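Grant Updates | Barnholm House
Posted in May by the Barnholm furnishing team

Dear friends at the Droltau Fund,

Spring has been good to us, and we have a lot to tell you, so please forgive a longer letter than last time! When we wrote in the winter the old pieces for the shared rooms were still stacked in the Jovstead barn under sheets. Since then we have brought 31 of them over to the house, and almost all are back in daily use.

The cabinets took the most patience. We had planned to paint them, but once the first door was cleaned up the grain looked so nice that we changed our minds and went with a light, smooth finish that lets the wood show. The black pulls were a bit of a debate (a couple of us were holding out for brass), and we are glad now that we went with the plain dark bars. Residents with stiff hands told us they wanted something they could get their whole fingers behind.
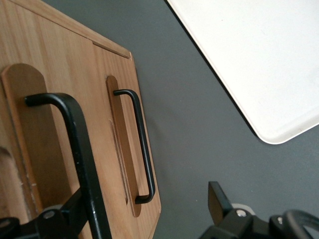 We bought the hardware through Ó Conaill, who gave us a fair price and took back the wrong box without any fuss. The total for pulls and screws came to $291, a little under what we had set aside, and we would like to put the difference toward felt pads for the chairs if that is all right with you. The dining room floor is getting scratched and we would love to stop that early.

Still to do: 4 bookcases are waiting for new shelves, and the long bench needs a leg reglued before anyone sits on it. We also want to go back over the few scuffs that show up on the cabinet fronts. We hope to have all of that finished by the end of the summer, and you are very welcome to come by for coffee and open every door in the place.

With many thanks,
Barnholm House

Recent updates
- Winter letter: moving out of the Jovstead barn
- Choosing a finish for the shared rooms
- Chairs wanted for the dining room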